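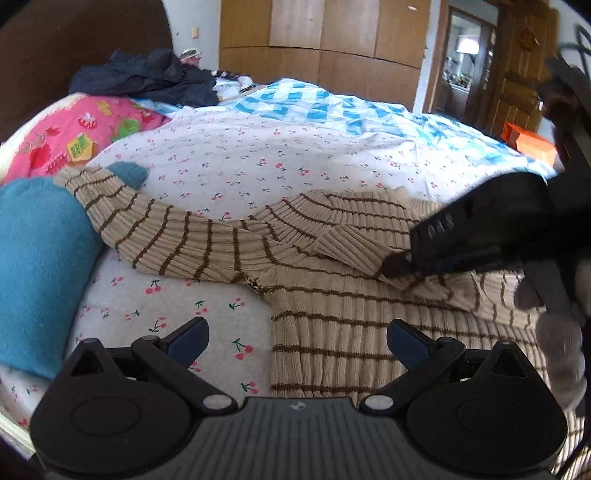 Getsemaní Hinojosa wrote back on the last sheet that the lint trap line should come before the water line, as the dryers are the first thing you reach from the side door. The order is changed below.

Notside Laundry Room, Rondberg Building
Monthly walk-through, November
Checked by: Braulio Zepeda
Start: 7:40 a.m.

Mark each line OK, FIX or N/A. Write a comment for every FIX.

DRYERS

Lint screens clean and not torn: FIX
Dryer 4 has a tear along the left edge of the screen. Taken out of use until the new screen is in. Sign taped to the door.

Lint behind and under machines: OK
Swept. More than last month behind dryer 2.

Vent ducts attached and not crushed: FIX
Dryer 6 was pushed back against the wall and the duct is flattened. Pulled it forward and the duct is still creased. Needs a new section.

Outside vent flaps open and close: OK

Gas shutoff reachable: OK

Door switch stops the drum: OK
Tested on all six.

WASHERS

Supply hoses, no bulges or cracks: OK
Washer 3 hose is the oldest. Replace at the next visit even if it looks fine.

Drain clear: FIX
Slow. Standing water by the floor drain after two loads. Pulled out a sock and a wad of hair, still slow. Called Ghoneim, they can come after 1 p.m.

Machines level, no walking on spin: OK

Door locks hold during spin: OK

ELECTRICAL

Outlets near water trip on test: OK

Cords off the floor: OK

Panel cover closed, nothing stored in front: FIX
Folding cart parked in front of the panel again. Moved. Anayeli Bermúdez is going to paint the keep-clear box on the floor.

FLOOR AND EXITS

Floor dry and mats flat: FIX
Mat by the sink curls up at one corner. Turned it over for now.

Side door opens from inside without a key: OK
Sticks a little in damp weather.

Exit sign lit on battery: OK

Extinguisher gauge in the green, tag signed: OK
Tag number 671.

FOLDING AND DRYING AREA

Drying racks steady: OK

Table edges, no splinters: OK

Care notice posted and readable: FIX
The bottom half has faded. Zyanya Ventura asked that the new one say to lay knits flat and keep them out of the dryers, and to check pockets for lighters. Both added to the draft.

SUPPLIES

Detergent capped and on the low shelf: OK

Bleach stored apart from other cleaners: OK

Spill kit full: FIX
Gloves are gone. Ordered a box from Trarotby.

Water meter reading: 3,829

Open items carried over: dryer 6 duct, drain, dryer 4 screen, care notice, gloves, mat, floor paint.

Finished 9:05 a.m. Copy left in the office tray. Do not put dryer 4 back on until the new screen is in and I have signed for it.

B. Zepeda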